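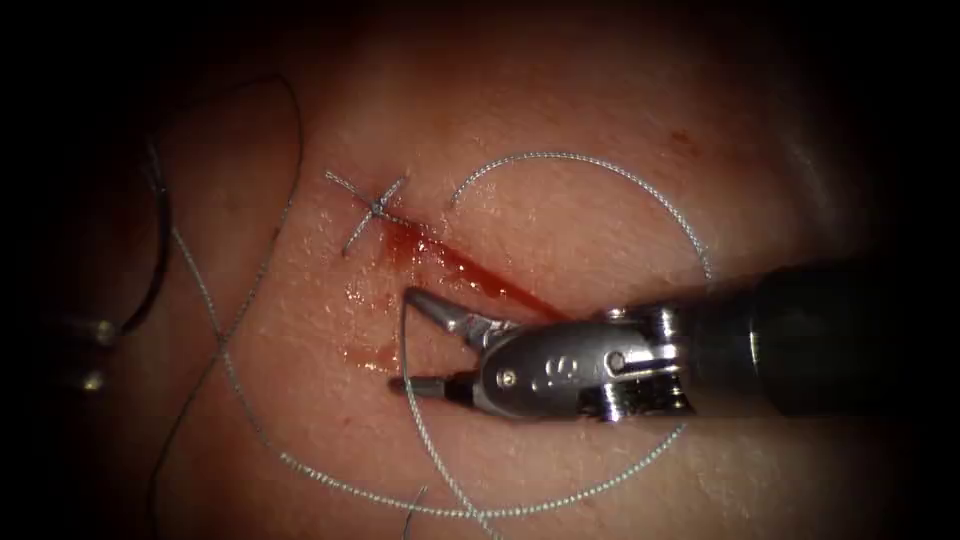

Needle driver over a curved tissue surface.

Keogh Plain Words

Hello, and thanks for having a look! Keogh is a small list of words from surgery leaflets, each one paired with a version my mum would be happy to read. I started it after she came home with a booklet that said "ambulate as tolerated" and rang me to ask what she was meant to tolerate.

What's in it

There are 291 entries in keogh.csv. We began with 303, and then Drita Gashi went through the lot and found 12 that were the same word in a different spelling (mostly my fault, I can't leave hyphens alone). Each row has four columns: term, plain, note and checked_by. The note column is often blank. Please don't read anything into that.

A few rows, so you get the flavour:

suture – stitch
incision – cut
analgesia – pain relief
nil by mouth – don't eat or drink anything
ambulate – walk
haematoma – a swelling filled with blood, like a deep bruise

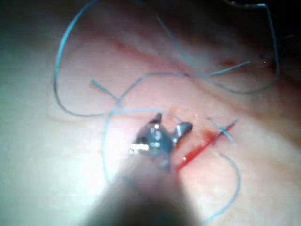 Needle driver jaws, slightly open, against pale pinkish tissue.

Where the wording comes from

I wrote the first drafts and Piyumi Paul, who used to edit leaflets for a living, rewrote almost 60 of them. She was right about nearly all of them, though we still disagree over "dressing". I say people know it, she says they think of salad. It's in as "dressing (a covering for your wound)" and I've stopped arguing.

Things to know before you use it

It's British English only, so you'll see theatre and not operating room. Some words change meaning with context – "drain" is the worst one – and a straight find-and-replace will give you some very odd sentences. I tried it on a leaflet about hernias and had to go and lie down. It isn't medical advice either, so get somebody clinical to read whatever you make.

Still to do

Eye surgery is very thin. Irfan Wuisan has a pile of dental words waiting in the drafts folder, and I keep promising to sort them.

Fixes

Open an issue with the term and your better wording. One word per issue, please!

Last updated 16/04/2026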